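Notebook, November, varnish bench
Written by Thiện Doãn, read by Jocelyn

Start 8:40. Heater in the finishing room was off all night again, so I waited before opening any can. The thermometer at the window came up slowly and I used the time to clean the brushes Kulap left in the jar. Two of them are finished, the hair is stiff up to the metal. I put them aside for glue.

Today is the second trial of the Wilter oil varnish on the old pine boards from Wustcombe. The first trial stayed sticky for four days and Nisha could print her thumb in it. I think we put it too thick. Also I did not stir from the bottom of the can, I only moved the top part, and this was my mistake.

Mix for today: 50 ml of thinner to 200 ml of varnish for the first coat. Second coat the same, third coat without thinner. Sang Mạc prefers to wipe the first coat with a cloth. I did half of the boards by cloth and half by brush, and marked them on the back with pencil, C and B. Please do not sand the back.

Board B4 has a knot which drinks everything. I gave it one extra pass with the small brush and it still looks dull. Shellac on the knots before varnish, maybe. Jocelyn has a little in her cupboard, I will ask.
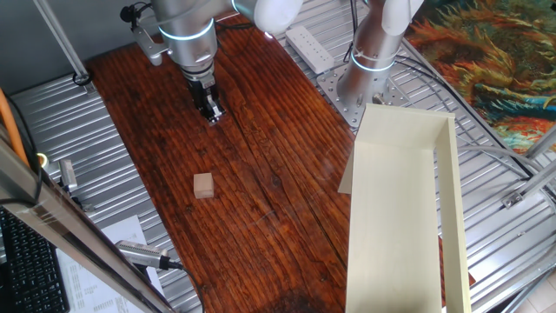 How long should a coat wait before we sand it? In our room, 29 hours was enough for the cloth boards, but the brush boards still made gummy balls on the paper, so I leave those for two nights.

For sanding between coats I used the gray pad, dry, with the grain and very light pressure. On the edges I went through the color in one place (board C2, left corner). I touched it with stain on a cotton stick and it is acceptable from a normal distance – not from close.

Dust is still the main problem. I wet the floor before the second coat and closed the door, and there was much less of it in the surface than last time. Kulap says the extractor should run until ten minutes before we start and then stop. We did not try this yet.

To do:
Ask Pralivness if order 1696 includes the fine pads or only the medium.
Buy two brushes, natural hair, wide.
Label the can with the opening date. I forgot again.
Nisha wants one C board for the water glass test, give her C3.

Stopped 16:20. Rags are spread flat outside on the rail – please leave them there until they are hard, do not put them in the bin.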